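**Unit 4 handout – Sorting and storing reusable writing boards**
Tutor: Humaira Chaudhry. Bring to the 1:30 pm practical.

Boards are grouped by border colour before they go into a tray. Spread the stack first so that every border can be read, then work from one side. Overlapped boards are lifted, not dragged.
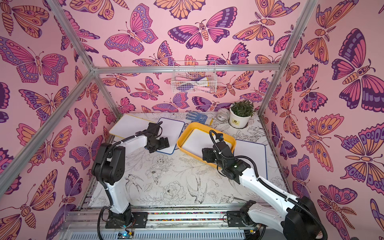 Tray rules:

- one border colour per tray
- writing surface up, labels outward
- nothing left under the tray rim

Surface check. Tilt each board to the light and look for specks, ink shadow and scratches. A mark that wipes off is recorded as W; a mark that stays is S.
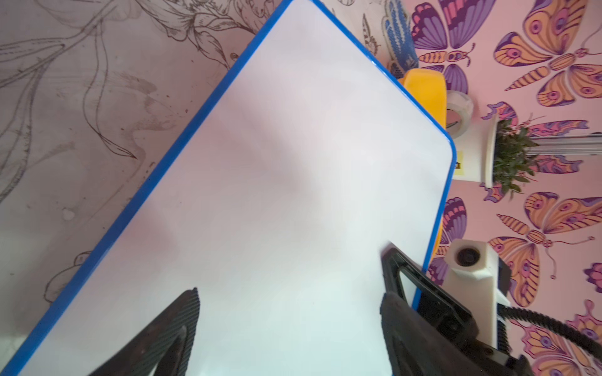
Raised rims keep stacked faces apart, so check the corners as well – a split corner is an S even when the face is clean. Enter results on the Gustino sheet, column 3.

Reading: Tokarz, course notes, section 19.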